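**Hanging a framed print over a dark wall – what fixings, and how high?**

Posted by Cluko

We moved in February and I still haven't put anything up properly in the living room. One wall is dark grey, the rest are cream. I have a framed canyon print with a thin dark frame that I'd like over the desk, and I don't want to make a mess of the paint.

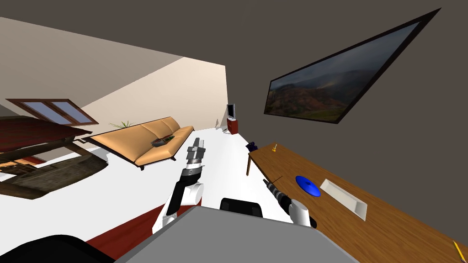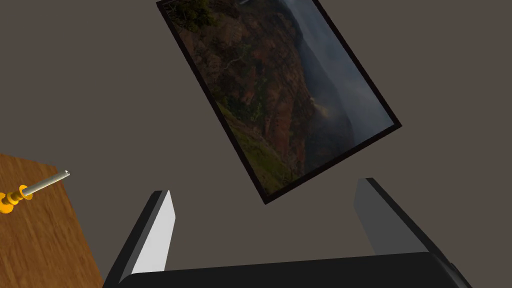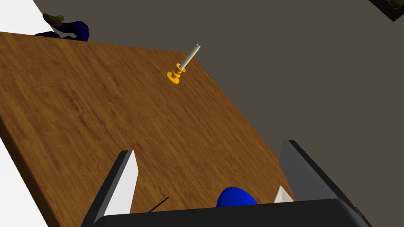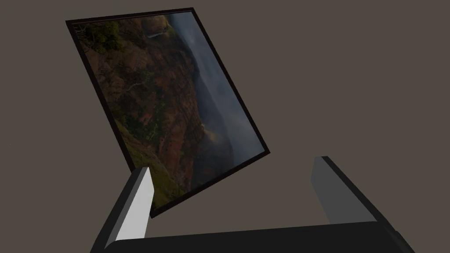 The wall sounds hollow when I knock on it, apart from one patch near the door. The print came with a sawtooth hanger and one small nail, and I don't trust the nail. I rent, so fewer holes is better. Do adhesive strips hold on matt paint? And is there a proper height, or do people just guess?

---

**Réka Szabó**

Hollow means plasterboard, so forget the nail. Weigh the print first: stand on the bathroom scales with it, then without, and take one from the other. If it's under 3 kg, a hardwall hook with small pins will do. Over that, use a plasterboard fixing and a screw.

Strips on matt paint are a gamble – mine held for 7 months and then took a piece of paint off with them. Dark matt is the worst to touch up. Ask your landlord for the name of the colour before you start.

For height, I put the middle of the picture at eye level. Over a desk you can go a bit lower, as you'll mostly be sitting down. Cut a piece of newspaper to size and leave it up with masking tape for 2 days.

Check for cables above any sockets.

---

**mellska518**

just use strips, never had a problem

---

**Cluko**

Thanks both. It comes to just under 2 kg, so I'll get the hooks. The newspaper is up now and already looks too high.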